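Stasero hand kit, second month of the trial

Sep 16, 2024

The trial agreement on the Stasero kit runs until December, so I have time to be picky. The first month went to mounting and firmware. This post covers the fingers, the calibration routine and the support plan, in that order, and skips the arm entirely. We already had the arm.

The kit as quoted is one five-finger hand, the wrist adapter, a wrist camera with its bracket, a breakout cable and a year of the Jarix control software. Jarix is sold separately too, at 800 dollars a seat per year, and the bundled license is the same build with the multi-hand features turned off. The adapter bolted up without shims. The supplied cable was 50 cm, too short to reach our controller with the elbow extended, and Clevent (the reseller) swapped it for a longer one at no charge.

Calibration is a guided routine. You park the arm, clear the workspace, and Jarix drives each finger to its stops and back while logging motor current. A full pass takes 22 minutes. The manual says to repeat it after every power cycle. I stopped doing that in the second week and compared the stored offsets against fresh ones, and the differences were below what I can measure at the fingertip. I now run it on Monday mornings.

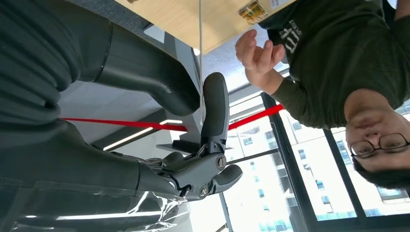

The thumb is the exception. Its base joint picks up a small offset after long grasps at high current, and the offset stays until the next calibration. Clevent passed this to the manufacturer and came back with a config change that lowers the holding current after two seconds. It helps. It also means the hand lets go of heavier parts sooner than the data sheet would lead you to expect, so I keep two profiles and switch between them by task.

My test for the fingers is a simple pick and place with small parts and divided trays. I logged 121 attempts with the default grasp library before changing anything. Most failures were approach angle: the library likes to come in from the side, and with a tray that has walls the knuckles arrive before the fingertips do. Writing a top-down approach took an afternoon. The grasp editor is good once you accept that it saves only on export and has no undo.

Documentation is uneven. The electrical section is excellent, with pinouts and proper current limits. The software section describes menus from an older version of Jarix. The Jääskeläinen notes, a set of community pages on this hand, are more current and have the only correct explanation of the joint limits I have found.
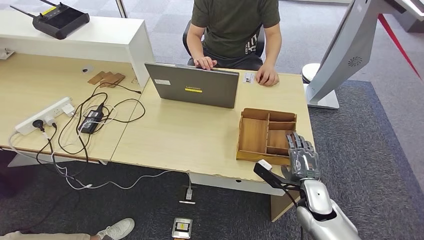

Can you run the hand without Jarix?

The serial protocol is documented and open, so basic position commands work from any language with a serial library. You lose calibration, the grasp editor and current logging, and would have to write your own versions of the first and third before trusting it with anything fragile.

Support is by ticket, answered within one working day so far. The extended plan adds a spare finger module and phone hours. I would take the spare module and have no use for the phone hours, but they are not sold separately.

Still to test: the wrist camera with the new profiles, and the tendon tension procedure in chapter six.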